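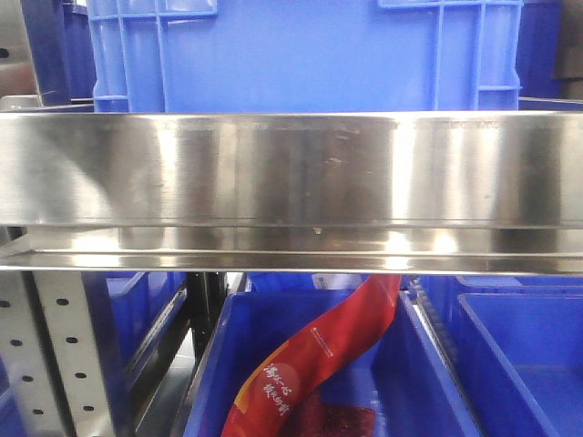

Maricruz Quezada pregunta si puede revocar con barro un muro de adobe que ya tiene encima mortero de cemento. Puede, pero antes hay que retirar el cemento por completo; el barro no agarra sobre él y la humedad queda retenida detrás.

Revoco de tierra en tres capas sobre muro de adobe

Última actualización: 5/5/22

1. Soporte. Picar las partes sueltas, cepillar en seco y abrir las juntas 1 cm. Humedecer con pulverizador hasta que el adobe oscurezca sin escurrir.

2. Capa de agarre. Barbotina de arcilla tamizada, consistencia de yogur líquido. Se aplica a brocha y se cubre antes de que seque.

3. Capa base. Una parte de tierra arcillosa por dos de arena gruesa y una de paja cortada, en volumen. Reposo de la mezcla: 3 días, tapada. Espesor máximo por mano, 2 cm. En la obra de Stava se prepararon 1000 litros por tanda; para una sola habitación sobra con la décima parte.

4. Secado. No forzar con calefactor. Las fisuras finas se cierran repasando con llana de madera cuando la superficie todavía cede al dedo. Si la fisura admite una moneda, falta arena.

5. Acabado. Arena fina y arcilla, tamiz de 2 mm, espesor de 3 a 5 mm. Kamil Říha añade engrudo de harina; en muros exteriores no se recomienda.

En zonas con helada no se empieza en enero.

Compartido 2167 veces · 3 comentarios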